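# Hemeo ridged finger set for parallel grippers

Replacement fingers, supplied in pairs, for the Hemeo two-arm bench cell and for most small parallel grippers with the same bolt pattern. Zotmont has stocked these since May, and they have quietly become the spare we post out most often, so it seemed time the page had a bit more on it than a part number and a price.

The inner faces carry fine vertical ridges, which is what you want for handles, tubes and anything else that likes to roll just as the fingers close. The tips are bevelled so they can get down either side of a narrow object lying flat on the bench. A table tennis bat is a lovely thing to practise on, as it happens – the handle is a forgiving width, but the blade is heavy enough to swing if you have picked it up off centre.
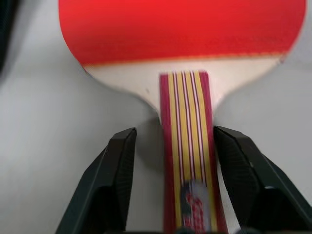

*Ridged fingers either side of a bat handle, seen from the wrist camera.*

## Fitting a pair

Set aside half an hour for your first go. Most of that will be spent finding the right hex key, if our own bench is anything to judge by, and the second arm always goes much faster than the first.

1. Open the gripper fully from the jog screen, then switch off power to that arm. Support the forearm if yours tends to settle when the power goes.
2. Undo the old fingers one at a time and wipe the mounting faces with a dry cloth. Please don't use oil anywhere near them.
3. Fit the new left finger, nip the screws up lightly, and do the same on the right.
4. Close the gripper by hand until the ridges meet. If one tip sits proud of the other, slacken that side and ease it across.
5. Tighten, power up, and run the homing routine before you ask the arm to do anything else at all.

Then do the same on the other arm. We do recommend changing both together, even when only one pair looks tired, as a worn left and a fresh right will have you chasing offsets all afternoon.

## Checking the cable loop

While you're in there, have a look at the cable that comes out of the sensor block on top of the gripper. It should rise in an easy curve and drop down beside the arm with enough slack for a full turn of the wrist. If it pulls tight at either end of travel, let a little more through the clip. If it hangs low enough to catch on soft goods – bags, netting, cord – take some back.
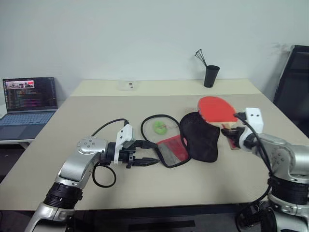

Photo: Audrey-Anne Desjardins / Zotmont

Mesh and cord deserve a slow approach in any case. Torben Ehlers, who wrote the service notes for this cell, sets the closing speed to 31 per cent for fabric and leaves it there, and we have yet to find a good reason to argue with him. Bring the open fingers up beside the rim of the bag first, then close.

## Looking after them

Brush the ridges out every 1000 cycles, or sooner if you handle anything that sheds. An old toothbrush is perfect. Fluff packed between the ridges makes the grip feel glassy, and people very often order a new pair when all the old one needed was a clean (we'd sooner you rang and asked!). Re-check the finger screws after the first day's work, and again whenever the arm has had a knock.

## In the box

- One left finger and one right finger
- 6 mounting screws, two of them spare
- Fitting card

The screws for the older Wareck mount are a different length and are sold separately. Tell us which you have when you order, and if you aren't sure, send a photo to Keegan Ouellet on the spares desk.

Page last revised 11 December 2023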